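Tegwen Morris has been making jam for other people since 2000, and she still picks up the phone herself when a customer calls. When I rang to ask if I could come and talk to her about it, she said yes before I had finished the sentence and then spent ten minutes giving me directions to Gosberg, two of which contradicted each other. I found it in the end by following a truck full of plums.

She trades under the name Lougher, which was her grandmother's name before she married, and if you have been to the fall market at Woltlow you have probably walked past her stall with a cracker in your hand. The damson is the one people write to her about. The marmalade is the one she eats.

"I never meant it to be a business," she told me, once we had coffee and a plate of toast between us. "I had a tree that wouldn't stop. You give away as much as you can, and then your friends start looking a bit tired when they see you coming up the path with a bag. So I made jam out of it, and then somebody offered me money, and I was so surprised I took it."

That first fall she made far too much of everything, including a pear butter she now refuses to discuss. I tried twice. What she will discuss, at great and happy length, is sugar. She uses less of it than her grandmother did and more than most of the recipes you'll see now, and she has strong feelings about the low-sugar kind.

"People say to me, can you do it with half? And I can, of course I can, but then you have to keep it in the fridge and eat it up quickly, and it's a different thing. It's lovely, but it's a sauce. I had a gentleman get quite upset with me over that word - sauce - and he came back in November and bought six jars of the ordinary."

The other half of Lougher is Xolani Pillay, who joined her after answering a card in the window of the post office and who does the apricots. I had been told he was shy. He talked to me for most of an hour, mainly about his mother's apricot jam, which had the kernels in it and which he has been trying to match ever since he started.

"Hers was darker," he said. "She let it catch a little on the bottom, I think, and she'd never have admitted it. I've tried letting it catch. It tastes burnt. So either she knew exactly when to stop or I'm remembering it wrong, and I don't like to think I'm remembering it wrong."

The two of them disagree about setting points. Morris tests hers on a cold saucer, pushing the blob with a fingertip to see if it wrinkles, and Pillay uses a thermometer. Each of them told me privately that the other one's method was fine.

They also disagree about stirring, about whether lemon belongs with strawberries (she says always, he says only when the berries are very ripe), and about the labels, which are still written by hand. Batch 218, a gooseberry and elderflower, has gone into legend between them because she wrote "elderly flower" on every single jar and he let them go out to the market that way. They sold the lot.

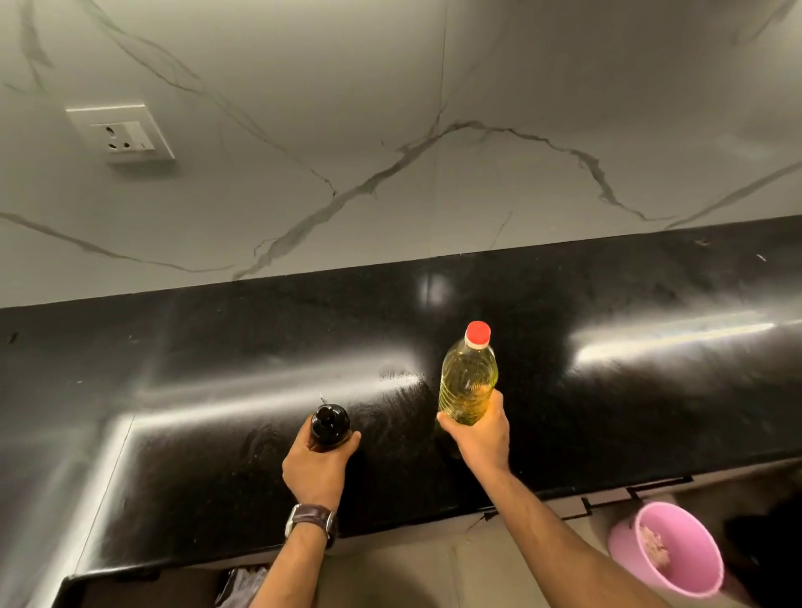
I asked what she would tell someone making their first batch, and she thought about it for so long that Pillay got up and made more toast.

"Make a small one," she said finally. "Everybody wants to fill the biggest pot they own, and then it takes forever to come up to the boil and the fruit's gone brown and they're fed up. Two pounds of fruit, that's plenty. And warm your jars. And don't answer the door."

There is talk of a shop. A place has come up in Woltlow, with a good window and a terrible floor, and they have been to look at it more than once. Pillay is keener than she is. Morris worries that a shop means being there when she would like to be out getting fruit, and she has never much cared for sitting still.

"I'd be eating the stock," she said, and passed me the marmalade again.

Lougher will be back at the Woltlow market when the damsons are in. Orders for the marmalade open in November, by telephone only, and she asks that you let it ring.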